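Science > Space > Questions and answers

This site uses cookies to remember your settings. Accept | Manage

Pulsar timing with the Skerkier dish: frequently asked questions

What is a pulsar?
A pulsar is a small and very dense star which turns quickly. It sends a beam of radio waves, and when the beam passes over the Earth, our dish receives a short pulse.

What does the Skerkier project measure?
We write down the arrival time of each pulse and compare it with the time we expected. The difference can teach us about the gas between the stars, or about a companion of the pulsar. 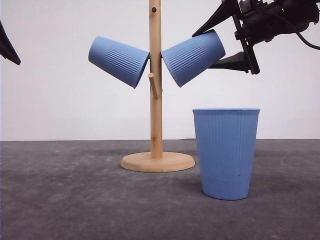 Answers by Govindasamy, Pridton station
Last changed in April

How many pulsars do you follow?
At present 11. Two of them are weak and need a full night each.

Why do you need so many pulses?
A single pulse is noisy and its shape changes. We add 1,000 pulses together before we take one timing point. For the weak pulsars also this is sometimes not enough.

Can I hear a pulsar?
Radio waves are not sound, but the signal can be turned into clicks. There are three recordings on the download page.

What is Prelenix?
It is our program for reading the data files. It is free, and it needs 400 MB of disk space. The older version does not open files from the new receiver, so please update first.

May I visit the dish?
Yes, from 9 in the morning until noon. Please switch off your phone at the gate, as it disturbs the receiver.

Related questions
Why does the dish stop in strong wind?
How to read a timing plot
Prelenix: known problems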